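Hi Rhona,

November update on Gekari, a bit shorter than last time because Torquil and I have been buried in evaluation runs! We finished all 1,809 simulated episodes of the small-package task, with 25 layouts and 13 lighting setups, and the new grasp scoring is clearly better than the old one on slim cartons.

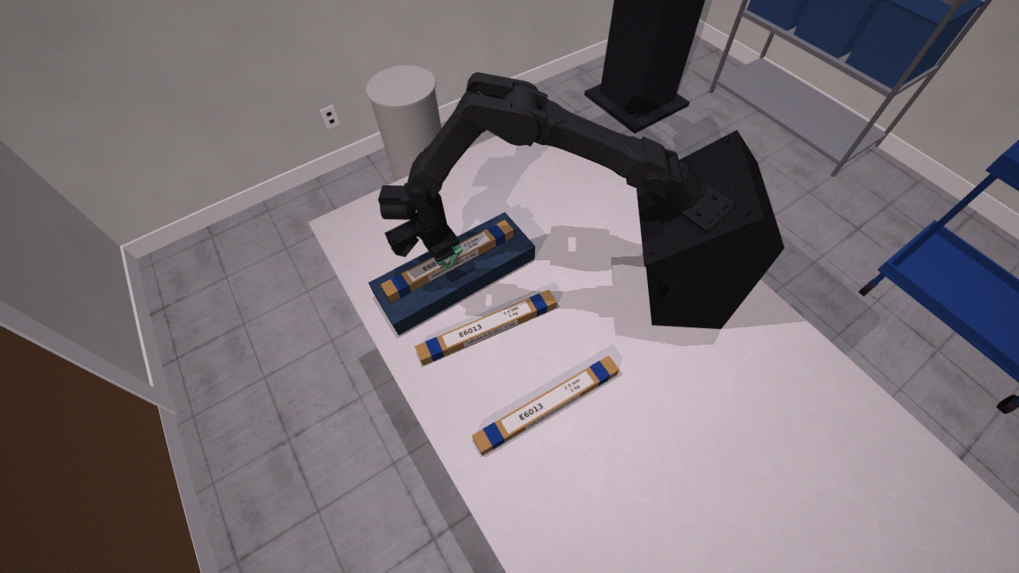 Where we still lose time is the yaw estimate. When a carton sits diagonally the policy sometimes picks an angle 90 degrees off, then dithers over it until the episode runs out (Torquil calls these the ballet runs). I've added a penalty for late wrist rotation and I'm retraining now.

Spending is on track. The one thing I'd like from you is a yes on the extra compute from Plonargate, so we can rerun the Matheson baseline on the same layouts before we write anything up.

Talk soon!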